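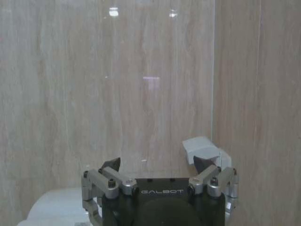 When should an operator be allowed to reset a gripper after a protective stop? Only after someone has looked at both fingertips and whatever is near them, and has said so in the log.

4.2 Reset rules for two-finger grippers

That rule sounds fussy, I know, and when Grigore Pascu first wrote it into the Warham procedure I grumbled about it for weeks. Our old habit was to clear the fault on the screen and carry on (I did it too, plenty of times). The trouble is that a fault code tells you the drive is happy again. It doesn't tell you what the fingers are touching.

Figure 3. Wrist view of the gripper, with a light gray piece at the right fingertip and open space between the two pads.

Figure 3 is a good one to argue over. The gray piece sits against the right pad, and you can't tell from one view whether it's being held or just touched. We asked people at Grellitz and Fikolcombe how they would log a position like that, and the answers were all over the place! Some wanted "part in hand," others wanted "contact, one side." We settled on the second wording for any case where the left pad isn't clearly on the part — it promises less, and the next person on shift knows to go and check.

Clear panels get their own line in the procedure. There's one standing behind the gripper in Figure 3, with the wall showing through it and a few bright reflections on its surface. I'd treat any panel like that as a solid obstacle in the cell model, drawn at its full outline, whatever the depth sensor reports. The Kamath draft leaves this to the integrator, and I think that's too loose.

We went through 200 stop reports filed since July. In 9 of them the reset was logged before the fingertip check, and all 9 came from cells where the reset button is out of sight of the gripper. So we now ask for a direct line of sight from the button, or a second person at the cell door who calls the check out loud. A camera view can support that check but can't replace it, and I'd keep it that way until somebody shows me better numbers. Speed after a reset stays at the reduced setting for the first full open and close, with the part tray left alone until that's done.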